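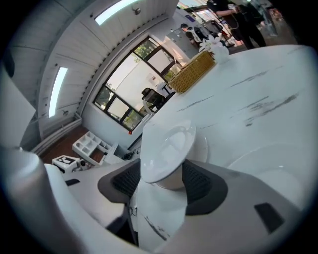
6/24/22, tea corner, long entry

Spent most of the day on the plates again. I know I said in March that I was done with the plates, but the new set from Anitz came in and somebody has to live with them before we tell Riltonside what we think, and I'd rather it was me (I like plates, it's no secret).

So, the state of things. The corner is for sitting down with a cup and something small to eat. One cup, one plate, a few flowers, something to put napkins in. That's the whole job and it has eaten more afternoons than the big dining layout ever did!

First thing this morning I weighed the plain white plate, the one with the raised rim. 305 grams on the small scale, 305 again after lunch. The old Jabłońska one is heavier and I keep forgetting how much nicer it feels to set down — it lands where you put it and stays there. The Anitz plate skates a little on a smooth top if you give it a nudge with your wrist. On the worn white paint it doesn't skate at all, the streaky finish has enough tooth in it. Worth writing down, because I'd been blaming the foot of the plate and I now think it's half the plate and half the table.

Lighting. With the strips on and daylight from the big window, white on white on white is hard work. I lost the edge of the plate twice when I was checking for glaze pinholes and ended up tipping it toward the window to catch the shine. Found two pinholes, both on the underside, both tiny. I wouldn't send a plate back for that. I'd send it back for a rough foot, and this one has a slightly rough foot, so out came the sanding block, 600 grit, with water. A couple of minutes and it was smooth enough to drag across the back of my hand. Rinsed, dried, back on the shelf with a pencil mark on the box so I don't do the same one twice (I did the same one twice last time).

The cup. Short, white, fine. I want to like it more than I do. It sits well beside the plate and looks lost on it, and people will put it on the plate whatever we tell them, so the well needs to be a touch wider or the cup a touch less narrow at the bottom. I've asked Iketel whether their saucer mold could be opened up. They quoted for a minimum of 50 pieces, reference 2623, and I've pinned the sheet inside the cupboard door where the old glaze chart was. No rush on answering, it's good until the end of next month.

Flowers: staying. White ones in the small white vase, next to the wicker basket. I tried the basket closer in and kept reaching over it, so it's gone back toward the far edge. The golden color does a lot for that end of the table, everything else is so pale. If anyone wants to swap it for the gray felt box, please talk to me first, I will sulk.

Then the question of where the plate should live when you're not eating off it. My habit is to put it dead center and I think that's wrong. Moved over a bit toward the right hand it's easier to reach and there's room on the left for a book or a phone or whatever people bring. I've gone back and forth on this all week. Right of center is winning. The tray can hold its place at the far end with the white things folded up in it, and the cup goes wherever the cup goes.

I also had a long go with the marble-patterned top. Pro: wipes clean in one pass, and the rounded corners are kind to hips. Con: the plate skates, see above, and every little touch on the rim makes a noise you can hear across the room. A cloth under the plate fixes both and then you've covered up the nice veining, so what was the point of it. I left it bare for now.
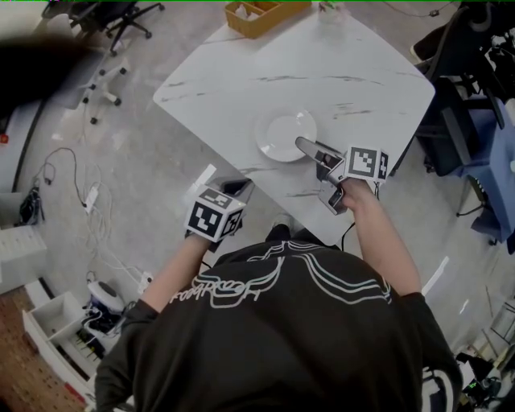

Riltonside wrote back on the noise, by the way, and they think I'm being fussy: their view is that a plate is supposed to clink, that guests find a silent table a bit creepy, and that if we put cloths under everything they'll only end up in the wash every night. Fair point about the wash. I'd still like them to sit with it for an hour before they decide.

My counter-offer is a thin ring of clear silicone on the foot. Tried it on one of the pinhole plates with the stuff from the middle drawer. Too thick, it looked like a bead of toothpaste. Second try with a finer nozzle was better, left it curing on the shelf by the sink. PLEASE don't stack anything on it over the weekend!

To do Monday:

- weigh the plate with the ring on
- wash it a few times in the hottest cycle and see if the ring lifts
- try the cup on the Jabłońska plate, just to compare the well
- fresh water for the flowers
- answer Iketel (or at least find out who has the mold drawing, I had it in March)

Scale is back in its box, battery's low.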